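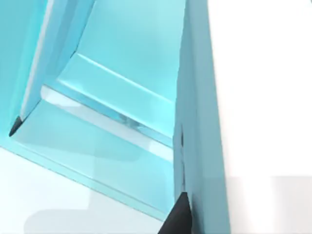
View from the simulator: two cyan gripper fingers with black tips, and translucent parts between them.

Tuvier opens its remote teaching simulator to outside labs

TUNDPORT, 2018-04-06 – Tuvier today opened its remote teaching simulator to university labs and small workshops. The program lets a person show a robot a task by steering a simulated gripper with a hand controller, from any desk with a decent network connection. Every move is saved, and the saved runs become the lessons the robot learns from.

The release comes with 3659 recorded runs, made by 89 operators since the project began. Most had never driven a robot before, and we loved watching how quickly they found their own ways of doing things! Some come in steep and fast, others creep up to a part and fuss over the angle. We kept both kinds.

New in this version is a close view that puts the operator right down between the fingers. Testers at Rüegg, our partner for the hand controller, asked for it in February after a long week of lining up small parts from too far away. Parts can also be drawn see-through, so an operator can look past one surface to the next while closing the grip.

The simulator runs on an ordinary desktop computer. Runs can be replayed, trimmed and exported, and a second person can take over the controller partway through a task.

Labs can request access through Clesance, which handles accounts and support for the project. Training sessions at the Tundport office last 2 hours and are free of charge.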